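Projects > Pluvora > Technical papers > Gripper comparison

4.2 Wrist view and fixed view on the tray task

The tray task was chosen because the tools in it are thin, overlap each other, and differ a good deal in length. A parallel gripper with long fingers has to come down between handles without pushing the neighbors over the rim. We ran the Pistside gripper and the Eltari gripper on the same pair of arms, with the controller gains left as set in Section 3. Each gripper was given 34 attempts with the wrist camera only and 34 with the fixed camera added. 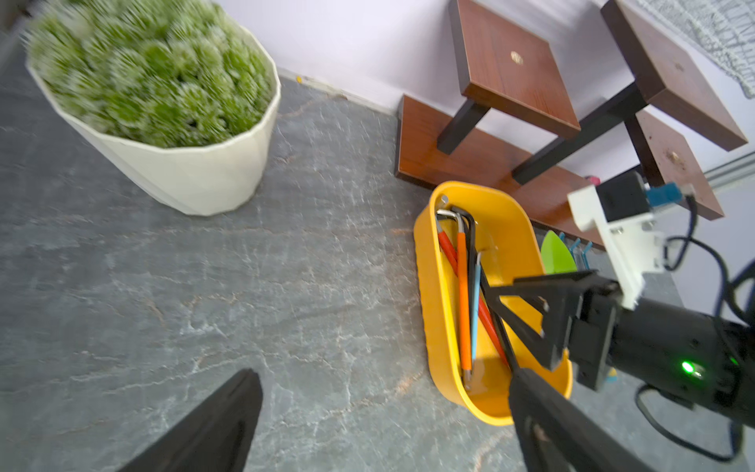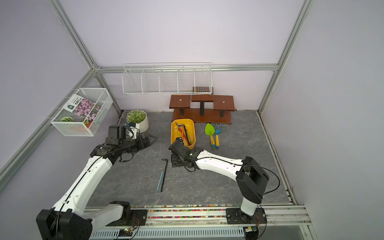 Figure 6. The workspace with the yellow tray, from the wrist camera (first) and from the fixed camera (second).

An attempt was scored as a success if the requested tool cleared the rim and stayed in the fingers for 2 seconds. Attempts in which a second tool came up with the first were scored as failures, even when the requested tool was held firmly. This rule hurts the Eltari gripper more, as its wider pads tend to pick up neighbors.

With the wrist camera only, most of the failed attempts on both grippers had the same cause. Late in the approach the fingers cover part of the tray, and the grasp point drifts toward whichever handle is still in sight. Adding the fixed camera reduced the drift. It did not remove it, and for black tools the two views sometimes disagreed on which end of the shaft was nearer the gripper. We kept the wrist estimate in those cases.

Cable routing also had an effect. In early runs in January the loop at the wrist was left too short, and at 90 degrees of wrist roll it pulled on the connector and shifted the camera. Those runs are left out. The loop was lengthened and the hand-eye calibration repeated before any attempt reported in this section.

The approach speed was held at 63 mm/s throughout. Faster approaches were tried on the Pistside gripper but are not directly comparable, as the controller began to overshoot before contact. They are covered in Section 4.4 with the force threshold results.

Related items
Ratanaporn, N. Finger pad wear on the Pistside gripper
Korletey, N. Hand-eye calibration with a moving cable load
Chaiyaporn controller: notes on gain settings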